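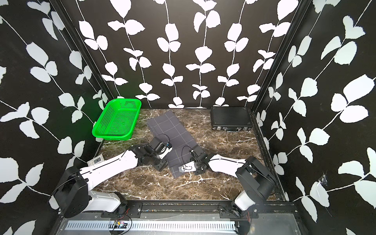

Posted by: records bench, Prumport workshop, 1st August

Loaded the Skarnville council's vote log on the ethics probe. The clerk's office claims 1,072 roll calls, all complete. I doubt it. My first pass found 116 with no recorded mover - odd for a body this fond of credit.
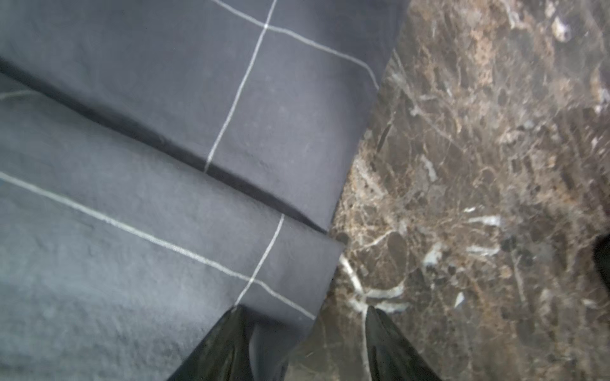

Gramach: those are consent items, they never had a mover. Check the October session before you cry foul.

Fine, but four of them are contested votes on subpoenas. Not convinced.

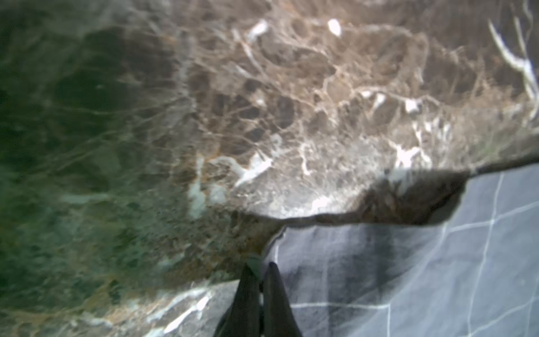 Next
Rerun against the paper minutes. Leave the press release out of it.

Recent entries
- Hsueh ward recount, scans
- Lobby filings, over 2,000 pages
- Prumport recall petition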